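About us

Callora is a small company in Plaltdale that prepares fruit and vegetables for people who have no time to shop. We started in March with one table and 24 customers. Today we prepare 885 orders in a month, and the table is still white.

Our method is simple. Every order travels in a thin pink bag with fruit printed on it.

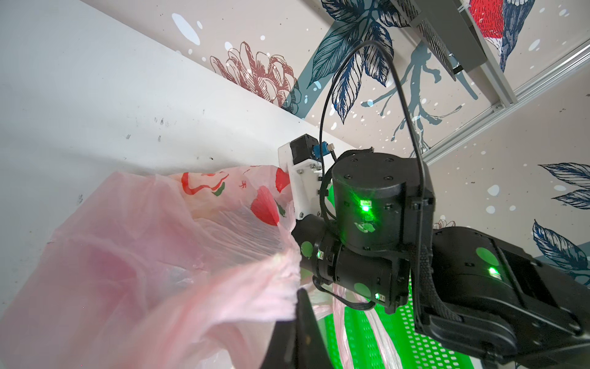
When I came to this country, I worked at the market in Gramley and learned there that most fruit is hurt in the last minutes, between the shop and the kitchen. A heavy thing falls on a soft thing, and the evening is spoiled. For this reason we teach every new colleague to pack slowly, with the hard things at the bottom — and to unpack slowly also.

Baskets are the second part of our work. We prefer them with holes in the bottom, so that air can pass and the fruit does not sit in its own water.

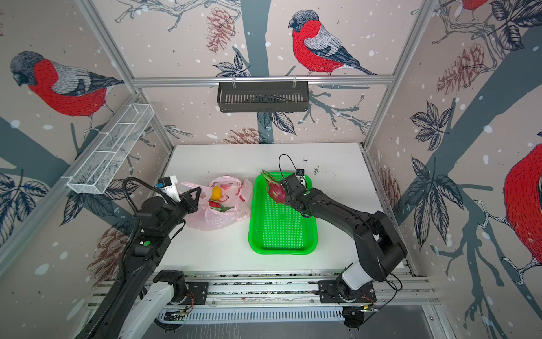 Dragon fruit and the green basket, with a yellow pepper still in the bag.

Our bags are kept and used again when they are clean. Customers may return them at the Ó Dubhghaill bakery, where we have a box beside the door.

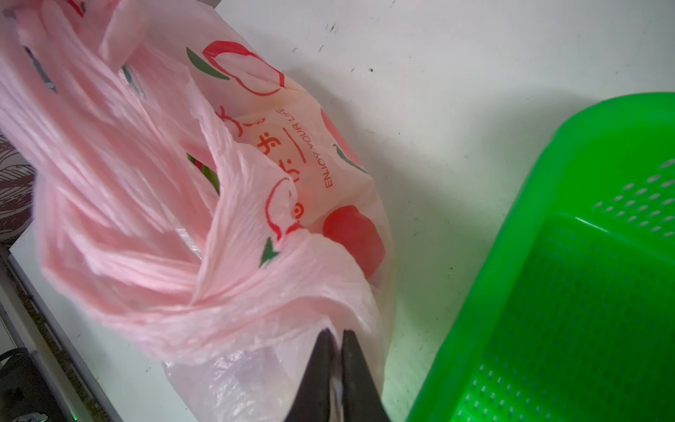 We deliver to 96 streets in Plaltdale and Gramley. If your street is not yet on our list, please write to us and we will try to add it.

Noelia Montoya, founder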